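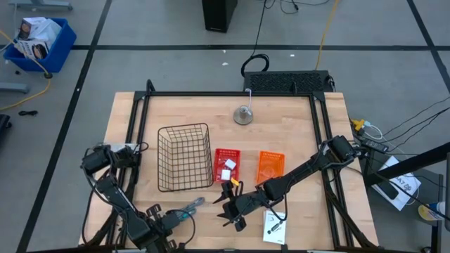

El puesto de los dos brazos, con la pinza derecha junto a la cesta roja.

En agosto tuvimos un fallo que me costó 16 tardes entender. El brazo derecho se paraba a mitad de un movimiento, siempre con el mismo error de posición en la muñeca. Primero sospeché del motor y lo cambié por uno nuevo de Prokopenko. Duró 251 ciclos y volvió el mismo error.

Dong-hyun Sun me aconsejó mirar el cable y no el motor. Tenía razón – el cable recorre todo el brazo, y cuando el codo se estiraba mucho, tiraba del conector y la señal se perdía unos instantes. Lo peor es que el programa Prima no cortaba la corriente: intentaba corregir, y una vez la pinza golpeó la mesa con bastante fuerza. Yo tenía la mano a 18 centímetros.

Ahora el cable tiene más holgura y el programa se detiene con la primera lectura perdida. Me falta todavía revisar el brazo izquierdo.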